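Vesero 662 Gloss Enamel

Home > Coatings > Metal topcoats > Vesero 662

Item no. 662-W (white), 662-K (black)
Sold in: 1 quart can, 1 gallon can
Availability: In stock

Overview

Vesero 662 is a solvent-based, single-component enamel for primed steel, aluminum and cast iron. It is intended for indoor use on railings, shelving uprights, machine covers, tube frames and similar parts. It can be applied by brush, foam roller or spray gun. The dried film resists light oil, household cleaners and short contact with mineral spirits. It is not rated for constant immersion or for surfaces that come into contact with food.

The 662 formula replaces Drasar 77, which is no longer made. The two products can be coated over one another once the lower layer has cured fully. Do not mix them in the can. Finish level for white is 94 gloss units at 60 degrees, measured on a sprayed steel panel. Brushed work will read lower.

Surface preparation

Remove loose rust and old coating down to a sound edge. Wipe with degreaser and let the part dry. Sand glossy surfaces with 320 grit until the shine is gone, then remove the dust with a tack cloth. Bare metal must be primed with Norkus gray primer or an equal product. On round tube, sand across the tube first and finish along its length.

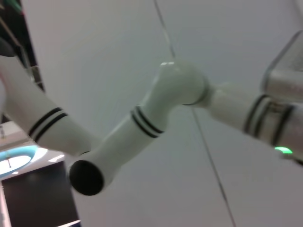

Gloss white with paired black stripes.

Striping and two-color work

Apply the base color first and allow it to dry overnight before masking. Use a fine-line tape for the edge and ordinary masking tape to cover the rest. Wrap the tape once around the tube and check that the ends meet before pressing it down. A stripe needs one thin coat and a second after 30 minutes. Pull the tape while the second coat is still soft, folding it back on itself at a low angle. If the coat has hardened, score the tape edge lightly with a new blade.

Drying at 70 °F, 50% humidity

Dust free: 45 minutes
Dry to touch: 3 hours
Recoat: within 4 hours or after 24 hours
Full cure: 7 days

Coats applied between 4 and 24 hours may wrinkle. Low temperature and poor air flow extend all of the times listed.

Thinning and cleanup

Brush and roller: use as supplied
Spray: thin up to 10% with Abreu reducer
Cleanup: mineral spirits

Storage

Keep the lid tight and store between 40 and 90 °F. Shelf life is two years unopened. Stir before use; do not shake.

Reviews

Rodel Ocampo: Covers well in two coats. The black is thicker than the white and needed thinning for my gun.

Griet Cuypers: Good finish, strong smell. The gallon lid was hard to reseal.

Related items

Norkus gray primer
Abreu reducer
Fine-line tape, 1/8 inch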